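Tornelow home Products Teaching rigs Spares Support Contact

Brikero Teaching Station

7 min read

If you have ever tried to explain to somebody over the phone how to fold a fitted sheet, you already understand why we make the Brikero. Some jobs are very hard to put into words and very easy to show, and a robot is a lot like that person on the phone. It would much prefer that you came over and took its hands for a minute. The Brikero is a teaching station that lets you do that from a chair nearby, with your own arms and at your own pace, while everything you show gets saved in a form your training people can use.

We have been building it at Tornelow for a good while now, and this is the third version. The first was, to be fair to it, a pair of levers on a plank. It taught us a great deal about what people's shoulders will put up with, and most of what is good about the present one comes from those sore shoulders.

What comes in the case

The station is a pair of light leader arms on a folding stand, a seat post, a foot pedal, a headset with its cable, and the recording box. You hold the leader arms by the grips and move them the way you would move your own hands, and the robot's arms follow. The grips have a ring for the thumb and a sliding bar for the fingers, so closing your hand a little closes the robot's hand a little. People with small hands should ask for the short bar when they order (there is no extra charge, we just need to know before we pack it).

The pedal is the part everybody underrates until they have used it. Press and the robot follows you. Let go and it stays where it is, and you can scratch your nose, shift in the seat, or bring your arms back to a comfortable place before you press again. We tried a button on the grip for this in the second version and went back to the pedal within a month.

The recording box stores joint positions, grip opening, the headset camera view and the pedal state, all on one clock. You can plug in up to 4 outside cameras as well. Each try at a task is saved as its own take, with a name, and you can mark a take as good, bad or "keep but look at it" by tapping the pedal when you finish. That last choice was asked for by Albane Delorme, who runs our training floor and who has very strong feelings about throwing things away too soon.

Showing by hand or showing from the chair

Customers ask us all the time which is better, and we really do sell both, so you can trust us a little on this one. For slow work near the robot, such as setting a part in a fixture or wiping down a panel, guiding the arm directly with your hands is quick and natural. Our Clerkau wrist handles clip on for that, and they record to the same box, so you can mix the two kinds of take in one project.

The trouble with guiding by hand comes when both arms have to work together, or when your own body would be in the way of the cameras. You only have the two hands, and you can't very well hold both wrists and mind the fingers too. For anything with two hands and a bit of clutter, we would put you in the chair. You see what the robot sees, more or less, and you learn quickly to teach only from what is in that view. If you find yourself peeking around the side of the headset to check where something is, the robot won't have had that peek, and the take will be harder to learn from.

Grocery picking, which is where a lot of you come in

We didn't set out to make a machine for teaching robots to shop. It just happens that stores are wonderful places to teach in, full of things that squash, roll, slip and hide behind one another. Our practice aisle at the training floor has been running with the Brikero and a two-armed robot, and the routine we teach there is plain enough: bring the basket up to the shelf, take hold of an item, lower it into the basket, let go, and come away cleanly without dragging anything along.

Bags of chips are the item we'd suggest you begin with, even though they look like the hard choice. A box forgives almost anything, and so it teaches you bad habits. A chip bag changes shape as soon as you touch it, and you have to slow down and use the second hand to steady it, the way you would at home if you were trying to keep the chips in one piece. Albane tells new people to hold the bag as if somebody were asleep inside.

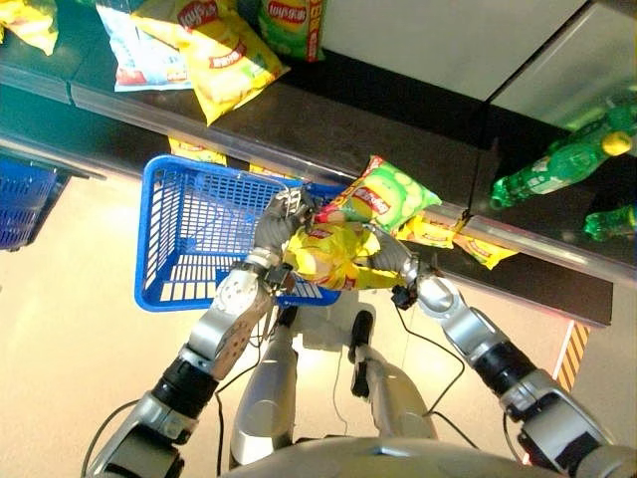
She also tells them to let the robot's hands be slow near one another. When two sets of fingers come together around one soft item, the natural thing is to hurry the last little bit, and that is where knuckles knock and takes get spoiled. Ease in with one hand, let the other arrive, and wait a breath before you lift. On the way down, go lower than you think you need to. New operators nearly always let go too high, and then the training data is full of bags being dropped, and you get a robot that drops bags with great confidence.

In our last full round we kept 676 takes of that one routine. That was plenty for our purposes, though yours may need more or fewer depending on how much your shelves change. Do change them, by the way. Turn the items around, lay some flat, crowd them up, move the basket a hand's width to one side. A morning of tidy, matching takes feels very productive and is worth less than you'd hope.

Comfort, and how long a person can go

Plan on roughly 33 minutes in the chair at a stretch, then a proper break on your feet. The leader arms are balanced with springs so that you aren't holding them up, but your eyes and your patience get tired before your arms do. If two people share a station, save a seat setting for each of them under their own name and the stand will prompt you for the right height when they log in.

The headset fits over most glasses. If the picture makes you queasy in the first sessions, try the flat screen mount, which bolts to the same post. Plenty of our steadiest teachers never use the headset at all.

Setting up

Allow an afternoon for the first setup, most of it spent on matching the leader arms to your robot. The box walks you through seven poses and asks you to confirm each one. Please keep the robot's speed limit low while you do this, and keep your emergency stop within reach of the person in the chair and of whoever is standing by the robot. The pedal is a convenience and should never be treated as a safety stop.

The Brikero works with most two-armed robots that accept joint position commands over a wired network. Send us the model and the kind of hands you have fitted and we'll tell you plainly whether we have matched it before. Hands with many fingers are fine, but the grip bar drives them all together unless you add the Riviere glove, a separate item with its own page.

Ordering and care

Stations are built to order. The next batch leaves the shop in January, and there is a waiting list for the one after it. Every station includes a half day of training by video call with Albane or one of her team, and we do urge you to take it even if you have used something similar before. Bring your own items to the call if you can. She'd love to see what you are picking.

Wipe the grips with a damp cloth, keep the pedal off wet floors, and check the spring tension on the leader arms once a season with the gauge in the lid pocket. If an arm starts to drift upward when you let go of it, back the spring off a quarter turn and try again before you write to us. If it still drifts after that, write to us anyway, and tell us which arm.

Contact Tornelow sales and support | © Tornelow, all rights reserved | Back to top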